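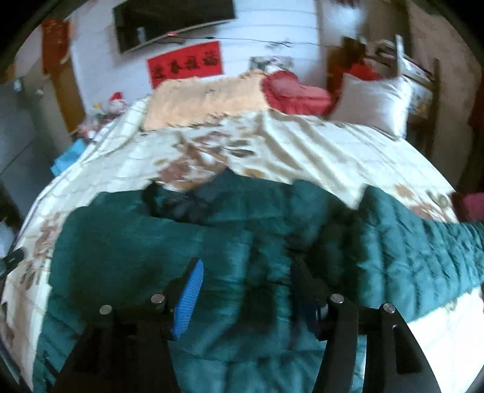

Teal quilting on a floral bedcover

Oltberg tests and repairs insulated textiles: quilted clothing, comforters, sleeping bags and padded liners. The company works from a single building in Wumside and takes items from households, outdoor programs and uniform suppliers. Work is divided between the test room, the wash floor and the repair benches.

Incoming items are weighed, tagged and entered in the job log. Fill is identified from the care label where one exists. Where the label is missing, a seam is opened at the hem and a small sample is taken for examination. The sample is returned to the channel before the seam is closed.

Loft is measured on every job before and after cleaning. The item is laid flat for 4 hours, a plate is placed over the thickest channel, and the height is read at 2 points. Readings are printed on the customer's sheet. We do not convert them into a warmth rating – construction, fit and shell fabric all affect that, and a single figure would be misleading. 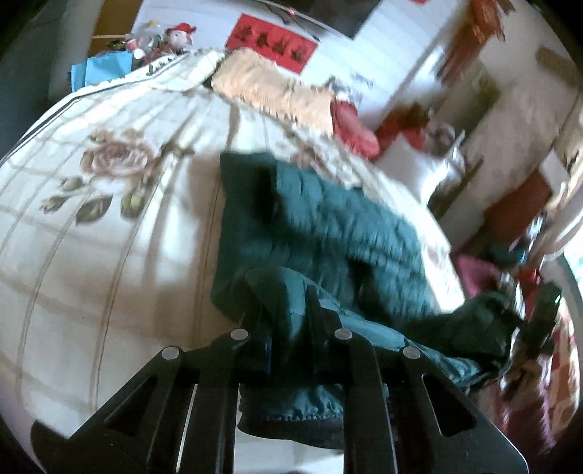
Quilted Goods Department

The department is run by Kirsty Cheetham. Alfie Dobson handles intake and testing, and Tia Inskip is responsible for stitching and channel repair. Clive Crabtree maintains the dryers and the Lopes walking-foot machines.

Repairs are made by hand or machine depending on the shell. Stitch length is matched to the original line. Replacement fill is added by channel and weighed to the gram. Polyester and down are stored in separate rooms and are never combined in one item, including at the customer's request. Torn baffles are rebuilt only if the surrounding fabric will hold a seam.

Standard turnaround is 54 days from intake. Jobs received in November take longer. Items over 100 liters in packed volume need a booked slot, and the Skadden road entrance should be used for these.

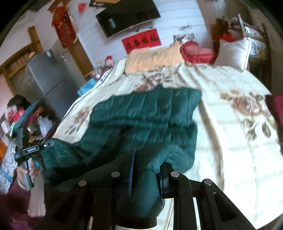

Shanthi Kanagaratnam wrote to us that the loft sheet was the part she kept, and asked whether the earlier readings could be printed beside the new ones when an item comes back a second time. They can. Quote the job number from the first sheet at intake – the log is searched by number and does not hold customer names after the item is collected.

Page last revised June 2, 2018. Price lists and shipping labels are available from the intake desk.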